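Wednesday, late

So the arm quit on us again, and I'm typing this with cold tea and a sore neck. Run 171 of the Tanuslow kitchen set, and it just froze over the table with a wrist fault — third joint from the end, same as in May. I cleared it, it homed fine, I got two more picks and then it froze again. Ugh!
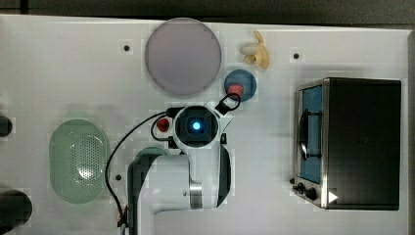
The table from above, with the small red piece on the blue plate.

My money is on the cable. It gets dragged along every time the wrist turns, and we've put 1,280 cycles on it with no strain relief because the Surdu clips never came. I hit the e-stop and stood there feeling silly. Then I pulled the log, and the dropouts all land past 62 degrees of wrist roll. Every single one!

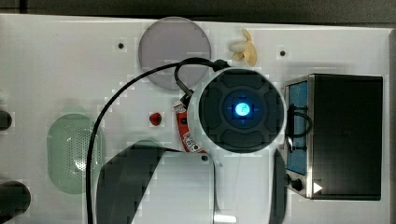
Catinca Barbu wrote back before I'd even finished my message: stop running it, cut the power at the wall, and don't touch that wrist until there's a new cable on it. She's right and I hate it. I'll call Hustitz in the morning and beg for a spare.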